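Up in the big white hall at Lumwood

Last updated: July 14, 2024

I've wanted to put this page together ever since Siobhán Brophy first took me up to Lumwood and I stood there with my mouth open. I'm a furniture person really (I paint and re-cover old chairs, badly at first and a bit less badly now), so I went for the sofas and stayed for the ceiling. If you like white rooms with curly bits, put the kettle on, because I do go on a bit!

The hall

I'll start with the roof, as everyone does. Three curved beams go over in a row, all bright white, and there are mezzanines on both sides with black metal railings. I love the black against the white — it stops the whole place from looking like a wedding cake. The lights are a proper mixture too, a round one, a rectangular one and some long fluorescent tubes over to the side. 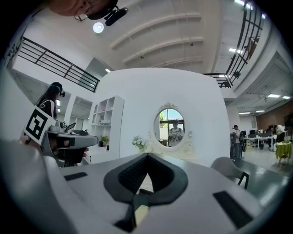
Siobhán reckons the railings should be painted cream. We've argued about it since November and I'm not budging. Hubert Wieczorek takes my side, though he'd paint everything black if you let him, including his own front door. I've had a go at drawing the curve where the railing comes down and can't get it right for love nor money.

The gold cushion

Now for the bit I came for. It's a pale gold fabric with a faint flowery brocade in it, so faint you could miss it if you were only popping in, and the white arms curve round on either side. I priced up something similar from Zalewska for my own chair and it came to 278 pounds, so my chair is still green. The floor is a dark, shiny teal-grey that throws the ceiling lights back at you, and I think the gold looks lovely over it.
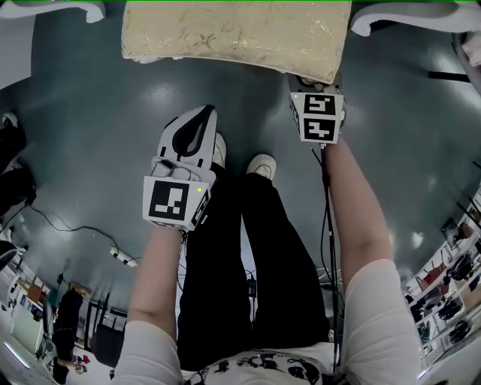
The mirror corner

My favourite, and I'd have the lot at home if I had the wall for it. There's an oval mirror in a scrolly white frame with a little crest on top, a white dresser with a curved front underneath, and white flowers in a vase. Over to the left are built-in shelves, some arched and some square-cornered, with a few books on them and plenty of room for more. Czesław Jakubowski wants to build me a set like that in my hallway, and I keep sending him measurements in the wrong units.
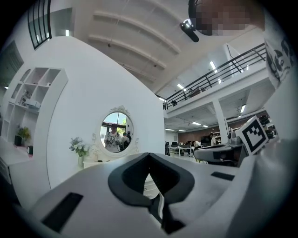
Oval mirror and dresser, with the white shelves over on the left.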